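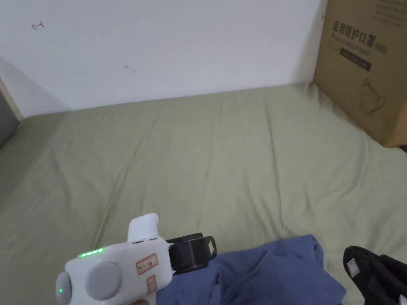
Putting the garden tools to bed for winter

Once the last leaves are down and the mower has had its final outing, it is very tempting to shut the shed door and not open it again until April. I did that for years, and every spring I'd be out there scraping rust off the spade and wondering where my good secateurs had gone. These days I give the tools one long afternoon at the end of autumn, with the radio on and a flask of tea, and I rather look forward to it.

Get everything out first

Lay it all on the lawn or the patio if the day is dry. You will find things you had forgotten you owned (I have bought the same dibber twice) and you can give the shed floor a proper sweep while it's clear. Put anything broken to one side straight away. Be a bit stern with yourself about which of the broken things you are really going to mend.

Getting the mud off

Most of it will come away with a stiff brush and an old wooden spoon, which is kinder to the metal than a scraper. For clay that has baked on, stand the heads in a bucket of warm water for a few minutes, but keep the handles out of it. I use an old Mudent boot brush for this job, the sort with the short bristles, and it gets nicely in behind the tines of a fork. Dry every piece with a rag, then leave them all standing in the air while you have your tea. They always hold more damp than you think, especially where the head meets the shaft.

Rust

A little orange bloom on a blade is nothing to worry about. Rub it with wire wool and a drop of oil, going with the length of the blade, and wipe away the mess with newspaper. If it's worse than that, start with coarse paper and finish with a 200 grit. I have tried the vinegar bath that everyone recommends and it does work, but you must rinse and dry the tool very well afterwards or it will be orange again by the weekend.

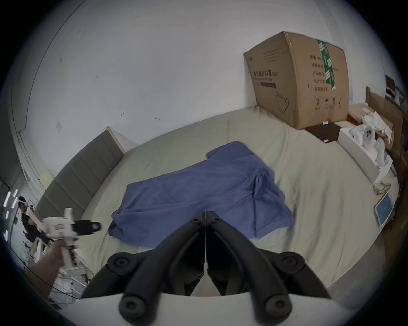

Maureen Tapp

Sharpening

I put this off longer than anything else, and then it takes no time at all. For a spade or a hoe, hold the tool firmly in a vice and run a flat file along the bevel, always pushing away from you. You only want to follow the edge that is already there. Wear gloves!

Secateurs are fiddlier. Open them up, clean off the dried sap with a little hot soapy water, and use a small stone on the curved outer side of the cutting blade. My stone is coarse on one face and 1,000 on the other, and the fine face is the one I use most. A couple of light strokes on the flat side takes off the burr. Put a spot of oil on the pivot, work them open and shut, and see whether they'll cut a piece of paper cleanly. If they only fold it over, go back and do a little more.

Handles

Wooden handles get forgotten, poor things, and they are the part your hands know best. Feel along each one for splinters and rub down any rough patches, then wipe on some linseed oil with a soft cloth. I've gone over to Truvwood myself, mostly for the smell, but plain raw linseed does very nicely. Let the first coat soak in, wipe off what is left and give it another. A handle with a crack along it should be replaced, however fond you are of it.

Please don't screw up your oily rags and throw them in the bin. Linseed rags can heat up and catch fire all by themselves. Soak them in water, or spread them out flat outdoors to dry.

The oily sand bucket

My neighbour laughed at this and now has one too. Fill a bucket with dry sharp sand, stir in enough vegetable oil to make it slightly damp, and plunge your trowels and hand forks in and out a few times before you put them away. It cleans and oils them in one go. Mine has been going for ages and I only top up the oil now and then.

Putting it all back

Hang up whatever you can. Tools that stand on a concrete floor draw up the damp, and the corners of a shed are always the worst. I have four long screws along a batten for the big things and a row of Fustovier hooks underneath for the small ones - a bargain at 50 pence each from the table outside Kinsella hardware.

Drain the hose and coil it loosely, and bring the spray gun indoors, where the frost can't crack it. Empty your watering cans as well and turn them upside down. Gloves want washing and drying before they go in the drawer, or you'll find them as stiff as boards when you come to prune the roses.

Last updated 29 November 2019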